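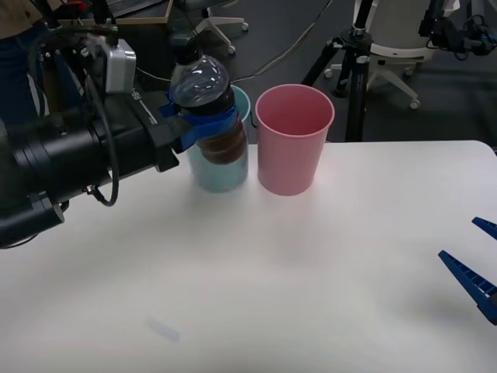
Figure 1. Left arm of the Drullik kit holding a capped bottle at the blue cup.

4.2 Evaluation of the rental kit
The Drullik two-arm kit was assessed over 54 trials with bottles and plastic cups. Setup took about 90 minutes using the supplier's printed guide. The blue gripper fingers were replaced once — the spare set is included in the rental fee. Support requests were answered by e-mail within 13 hours. The author, Eftychia Fragkou, recommends the kit for second-year laboratory courses, provided that the guide's calibration chapter is revised.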